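**Two arms on a bench: the Brutex service from Pramham**

2021-04-15

The Brutex kit is sold as a service contract, with the hardware included. Customers of Pramham, the integrator that supplies it, receive two arms, two grippers, a controller and a set number of hours of remote support. We spoke to the company's applications lead, who asked not to be named because pricing for the second year is still being settled.

"Most enquiries come from people who have already bought one arm and found they need another," he said. "One arm can pick. It can't hold a thing still and work on it."

The standard term is 16 months. The customer provides the bench, power and a network connection, and Pramham does the mounting and calibration on site. He put a typical installation at two days, the second of which is spent on cable routing.

"Cables are the main cause of call-outs. People tie them too short, the wrist reaches the end of its travel and something pulls. We now ask for slack at the wrist and we check it before we sign off."

The company's preferred acceptance job is handling hand tools in a fabric roll. Soft goods were chosen after early customers complained that the demonstration with rigid blocks told them little about their own work.

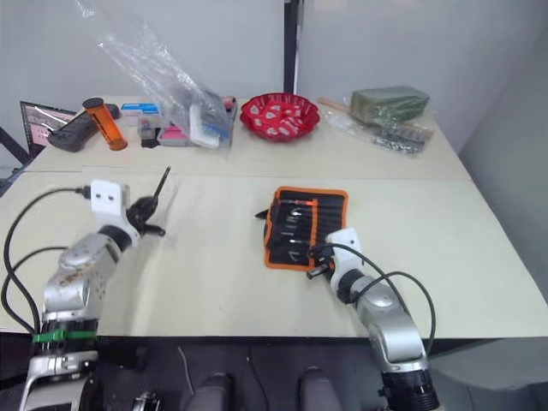

"A roll moves when you touch it," he said. "The pocket closes up, the edge folds over, and the tool you want is a few millimetres from its neighbour. If the fingers come in at the wrong angle they take the cloth as well. We would prefer the customer to find that out during acceptance."

The acceptance run is 3000 cycles. At Khunthong, a repair depot that took the kit last July, the first run was stopped at cycle 1597 when a finger pad came away from its backing. Pramham changed the adhesive and restarted the count from zero.

"They were entitled to ask for that. It's in the contract."

Asked about bench clutter, he said the vision software is set up on a working surface with ordinary objects left on it. A cleared bench gives better figures, but the figures do not survive the first week of use. Reflective parts in clear bags remain a weak point, and the documentation says so.

The nearest alternative is Prulleck, which sells outright and has no minimum term. He conceded that it is cheaper over three years for a site with its own engineer.

"If you have someone who can write the motion code and change a gearbox, buy the Prulleck. Our customers generally haven't."

Spare fingers are supplied under the contract — gripper bodies are not. Collision damage is assessed case by case, and scratches to the arm housings are treated as normal wear. A revised price list will be sent to existing customers before it is published.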